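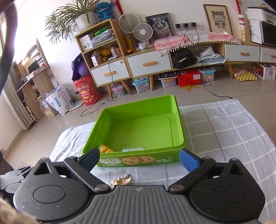 Green cookie box, dinosaur on the bed.

wullow40
One open box for all small toys. Volume is fine, but sorting is poor. Dividers?

stademex
No. Dividers waste space on odd shapes. Use two boxes.

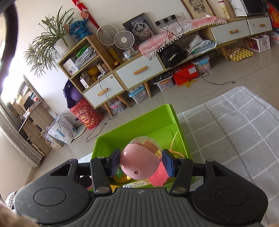 wullow40
Two boxes take twice the floor, and I want the rug clear. The candy dispenser is the tallest item and sets the height.

proder297
Disagree with stademex. One cardboard divider, cut loose, lifts out for cleaning.

stademex
Cardboard sags by September.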